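Buscar en el campus Escriba aquí su búsqueda Buscar

Módulo de Cuidado Textil Doméstico
Apuntes de clase, unidad 4: Clasificar, cerrar y doblar
Centro de Formación Rurkside, aula 16

4.1 Antes de doblar

El doblado empieza con la clasificación. La ropa que llega a la mesa en un solo montón se separa primero por tipo de tejido y después por forma. En este módulo usamos tres grupos: prendas con cierre (cremalleras, botones, corchetes), prendas lisas sin cierre y piezas que no son de vestir, como fundas, paños, bolsas de malla o visillos.

Se trabaja con una prenda cada vez. El resto espera a un lado, sin estirar. Conviene dejar libre el centro del tablero y colocar la cesta en el lado de la mano que menos se usa.

4.2 Prendas con cremallera

En las sudaderas y chaquetas de punto la cremallera es la parte más rígida. Si se dobla abierta, los dos lados del delantero se desplazan y la prenda pierde la forma en la pila. El orden de trabajo es el siguiente:

1. Localizar el tirador y comprobar que se mueve sin enganchar tejido.
2. Separar cualquier otra pieza que haya quedado debajo o dentro.
3. Extender la prenda con la cremallera hacia arriba.
4. Subir el tirador hasta el final, sujetando el bajo con la otra mano.
5. Alisar desde la cremallera hacia las costuras laterales.
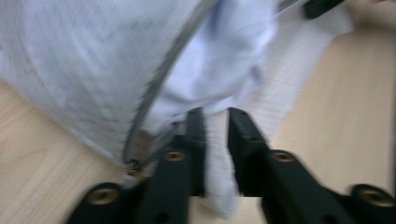 El punto 2 es el que más se olvida en las prácticas. Las piezas claras y finas se quedan con facilidad entre los pliegues de una prenda más gruesa, y al doblar forman un bulto que se nota en toda la pila. Hay que pasar la mano por dentro de las mangas y de los bolsillos antes de alisar.

Una vez alisada, la prenda se vuelve boca abajo, se llevan las mangas a la espalda y se dobla en tres a lo largo. La capucha, si la hay, se pliega sobre la espalda antes del último doblez. Una cremallera metálica no debe quedar apoyada contra un tejido de punto fino; en ese caso se intercala otra prenda o se cambia de pila.

4.3 Tejidos finos y mallas

Los tejidos ligeros no se alisan igual que el algodón. Se arrugan en masa, se pegan sobre sí mismos y, si se tira de una sola punta, el resto se cierra más. Se sujetan por dos puntos separados y se abren poco a poco, siempre sobre la mesa. No se sacuden.

Las zonas de malla o calado se abren al final, cuando el resto de la pieza ya está extendido. Antes de doblar se revisa si hay elementos duros entre los pliegues: perchas pequeñas, varillas, ganchos, soportes de plástico. Si son de quita y pon, se retiran y se guardan juntos en una bolsa con la etiqueta de la pieza. Si van cosidos, se dobla de forma que queden en la cara exterior.

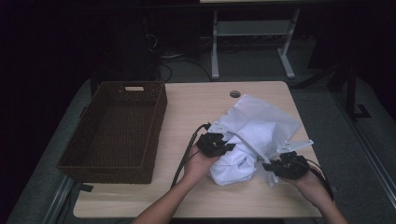
Figura 2. Tejido blanco fino, en parte de malla o perforado, con dos piezas de plástico blanco entre los pliegues. A la izquierda, la cesta.

Cuando la pieza está abierta se busca el lado más largo y se dobla borde con borde. En los visillos se empieza por el dobladillo inferior. Si el tejido resbala, se puede enrollar sobre un paño limpio de algodón.

4.4 La cesta

Para la ropa doblada se prefiere una cesta rectangular de paredes rectas, colocada en el sentido del fondo de la mesa. Las prendas con cremallera van abajo, las lisas en medio y las finas arriba. No se llena por encima de las asas.

4.5 Práctica

Cada pareja recibe un lote mezclado y dispone de 29 minutos para clasificarlo, revisarlo y doblarlo. Se entrega con la ficha 312 cumplimentada: tipo de pieza, cierre, elementos duros encontrados y forma de doblado elegida. Se valora el estado de los cierres y la estabilidad de la pila. La rapidez no puntúa.

La lectura para la próxima unidad es el capítulo de almacenaje del manual Drerndale, hasta la página 81.

Centro de Formación Rurkside · Secretaría: planta baja, edificio Dellport · Todos los derechos reservados · Volver arriba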